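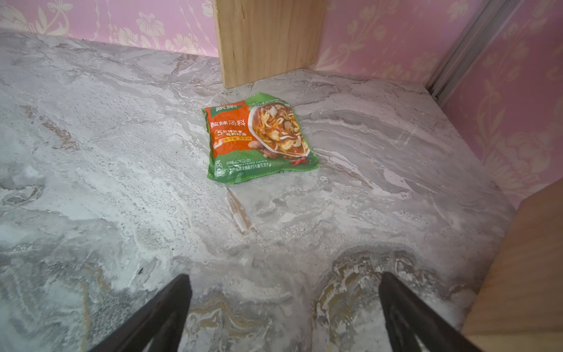
Unit 5: Testimony and the Burden of Proof

Religion and Public Argument
Altdale College, Department of Philosophy and Religious Studies
Course co-ordinator: Dr Nele Ruppert
Tutorials: Gadisa Gudeta

Required reading

Course reader, Section 5, pages 162 to 188. Students enrolled in the honours stream should also read the extract from Ruppert, "Believing on Another's Word", which is held on short loan at the Nutdale campus library. The reader may be downloaded through Pruteo. Printed copies are no longer supplied.

Purpose of the unit

Earlier units dealt with arguments that begin from general features of the world, such as order or change. Unit 5 deals with claims that rest on the word of other people: that an event was witnessed, that a text was faithfully handed down, that a prayer was answered. Such claims are made in most religious traditions, and they are also disputed within those traditions. The unit does not ask students to accept or reject any particular claim. It asks what a fair hearing of one would involve.

1. What testimony is

For the purposes of this course, testimony is any statement offered by one person as grounds for another person to believe something. It may be spoken or written. It need not be given in a formal setting. A letter from a missionary, a sermon recalling a healing and a line in a parish register all count.

Two positions should be kept apart. On the first, testimony gives us a reason to believe only when we have checked that the speaker is usually reliable. On the second, we are entitled to believe what we are told unless there is some reason for doubt. The first position is often called reductionism and the second anti-reductionism. Most of what any of us knows of history, geography and medicine came to us by being told, and defenders of the second position make a good deal of this. Defenders of the first reply that ordinary cases are a poor guide to extraordinary ones.

2. Where the burden falls

The phrase "burden of proof" is borrowed from the courts, where rules settle who must prove what. No such rules govern a discussion between neighbours, and it is common for each side to assume that the burden lies with the other. In written work, students must state where they take the burden to fall and defend that choice.

Three rules are often proposed:

(a) Whoever makes a claim must support it.
(b) Whoever departs from the common view must support the departure.
(c) Whoever asks others to act must support the request.

These can conflict. A lay preacher in a devout farming district who asserts that God exists has the burden under (a) but not under (b). A sceptic in the same district who denies it has the burden under both. Rule (c) says nothing until something practical is at stake.

3. Multiple witnesses

Suppose a report claims that 4000 people saw a sign in the sky, and that the report itself has one author. We have one witness to the claim that there were 4000, and the larger number adds little until some of those people can be heard separately. Compare a case in which five letters survive, written in different towns by people who had no contact with one another. The second case may be much the stronger.

Independence is a matter of degree. Witnesses who have discussed an event tend to agree more closely afterwards, and close agreement in wording may point to copying. Small differences between accounts do not in themselves show that the accounts are false.

4. Common errors in argument

Dismissing a report on the ground that the witness is religious. This is an attack on the person unless it is shown how the belief affected the report.

Treating sincerity as accuracy. A witness may be honest and mistaken.

Arguing in a circle. A text cannot establish its own reliability merely by asserting it. The same fault is present where a miracle report is rejected solely on the premise that no miracle has ever occurred.

Appealing to ignorance. That a claim has not been disproved is not evidence for it. That it has not been proved is not, taken alone, evidence against it.

Tutorial preparation

Bring one page of notes on the passage at page 388 of the source book. Identify the claim, the person making it and the chain by which it reached the author. Mr Gudeta will collect the notes at the end of the hour. They are not graded, but a student who has handed in none may not request an extension on the first essay.

Essay topic

"It is never reasonable to believe a report of a miracle on testimony alone." Discuss with reference to at least two of the assigned readings. Sources are to be cited in the style set out in the department's guide.

Handout revised 11 January 2023. Earlier versions, including the one issued in September, should be discarded, as the page references have changed.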